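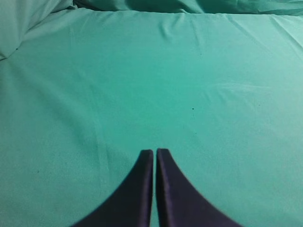 Gripper fingers over the teal cloth, bed-making trials, Mellar.

Projects > Mellar > Funder updates > March
4 min read
March - by Poonam Shakya

Dear Vikas and everyone at the Rathore fund,

Thank you for your patience, and for the kind note that came with the second payment. I promised you a proper account of where the equipment money stands, so I hope you'll forgive a longish letter.

The arm itself is paid for and bolted down, and the first order of spare fingers came to £2,018 including delivery. We had put £2,816 against that line, so there is £798 left in it, which I would very much like to keep for wear parts and not hand back to the general pot. Rostyslav tells me the finger tips are the bit we shall be replacing most often, and he would sooner have a drawer full of them than wait on the post every time!

Cloth has taken up more of our thinking than I ever expected. Smoothing and tucking a sheet is the task we've settled on for spring, and creases and bunched edges are where most of the practice time goes. We bought 16 sheets to begin with and I'd like to go up to 20, mainly so that the laundry can run without stopping the trials.

The larger question is the second arm. We have two quotes, one from Muvine and one from Fullen. Muvine is dearer but includes a site visit and two years of repairs; Fullen can deliver sooner, though we should have to find our own table and guarding. Deepak leans towards Muvine, and so do I - but I'd be glad of your view before we commit, as it would mean bringing forward part of next year's money.

One small slip to own up to. The wrist camera cables were left off the original budget altogether (my doing, I'm afraid) and have gone under sundries for now.

Abelardo is drawing up the floor plan for two arms side by side, and I'll send it on with both quotes as soon as he has checked the sockets. If you could let me know about the wear parts money in the meantime, Rostyslav can place his order.

With warm thanks,
Poonam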